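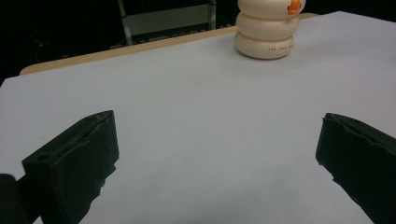 The shared workroom at Wikgate switches to winter hours in October, and with the new hours comes a change in how we book tables. Until now members have signed up on the paper sheet by the door, one line per person, first come first served. That worked when the list was short. We have 236 members on the books this season, and the sheet has been full by noon most days, with names squeezed into the margins and arrows pointing to other arrows. From October the sheet goes away and bookings move to the front desk, in person or by phone. A booking gets you one table with a pale, smooth top and plenty of flat space, enough to lay out a sewing pattern, a set of maps or a stack of tax papers without folding anything.

Each booking runs for two hours. You can book up to seven days ahead and hold no more than two bookings at once. If you are more than fifteen minutes late, the desk may give the table to the next person waiting. Please call if you are stuck in traffic or on the Nowicki bus, which has been running behind all month while the bridge work goes on. The desk will hold a table for people who call.

Evening use changes as well. The room will close at 9 p.m. instead of 10, and the last booking starts at 7. We know this is hard on people who come after work. The heating in the back half of the building is old, and keeping it on for the last hour cost more last winter than the evening bookings brought in. We will look at the numbers again in the spring.

The quilting group keeps its morning slot, and so does the Elura language table. Groups of five or more should still book through the office, on the green form, and should name one person to contact if the time has to move.

A few smaller points. Glue, paint and varnish need a mat under them. Mats are kept in the tall cupboard and should go back there clean. Food stays in the kitchen, but drinks with lids are fine. The cutting tools have been sharpened and are signed out at the desk with a member card.
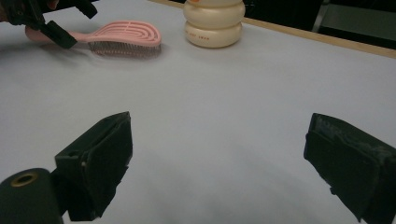
Wing-sze Hsu wrote to ask whether two hours is long enough for people who spend the first half hour setting up, and suggested one long booking a month for each member. She said she would gladly give up her second booking in return, and that others she had spoken to would do the same. We like the idea and will try it through the winter. A long booking will run four hours, mornings only, and has to be made at the desk in person.

Kwan-ho Chou asked about lockers. There are none free at the moment – the waiting list is at the desk, and names are taken in order. Anyone who has stopped using a locker is asked to hand in the key before the winter hours begin.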